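Siltora Obituary Archive
Progress report to the Grellberg Fund, second reporting period
Prepared by Uliana Panasiuk, project lead

Scope of the period

Work covered the transcription and indexing of death notices and funeral home cards from the Sondulow county collection. The target in the grant agreement was 400 notices keyed and checked by the end of May. The count at close was 400 keyed, of which 204 have been through second reading. The rest are keyed but unchecked and do not appear in the public index.

Transcription

Each notice is keyed in full, then broken into fields: name, maiden name, age, place of residence, date and place of death, service details, survivors, those who died earlier, and military service. Spelling is kept as printed. Where the printed age does not agree with the printed dates, both are recorded and the entry is flagged. We do not correct the age.

Survivor lists took more time than planned. Many notices from the older volumes name married daughters only by the husband's name ("Mrs. Carl" and a surname), and the field layout we proposed had no place for this. Mandla Ngubane added a linked-name field in March and went back through the entries already keyed. That rework used most of the hours set aside for second reading and accounts for the gap between the two counts.

Military service is now held as printed text plus a branch code. Rank caused one recurring fault: the import script read Major as a given name whenever it stood first in a line, and several officers were filed under M. There are also two men in the collection whose given name was Major. The script now stops at the word and asks the reader to decide.
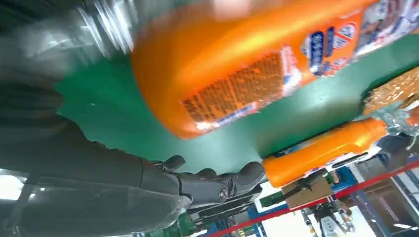
Service details are the least consistent part of the source. Notices printed before the funeral give a time and a chapel; those printed after it often give only the officiant and the cemetery. The two kinds are marked separately so that a person with both can be shown as one entry with two sources. Matching is done by hand. Automatic matching on surname and date of death was tested and gave too many false pairs among families who lost members in the same week.

Family requests

Two requests for removal were received. Both concerned street addresses printed in the notice — the families had no objection to the notice itself. Street addresses are now masked in the public index for deaths in the last 25 years and kept in the working copy. The written rule is attached as Annex B.

Budget

Spending is within the agreed total. The scanning line is underspent, as the bound volumes came already filmed. We ask for permission to move the unspent part to reader hours, where the shortfall is. No change to the total is requested.

Next period

Second reading of the remaining keyed notices comes first. No new volumes will be opened until it is done. After that, the cemetery names will be matched to the county list, which has its own spelling problems, and the public index will be reloaded. Ngubane will send the revised field list separately, with the old and new codes side by side.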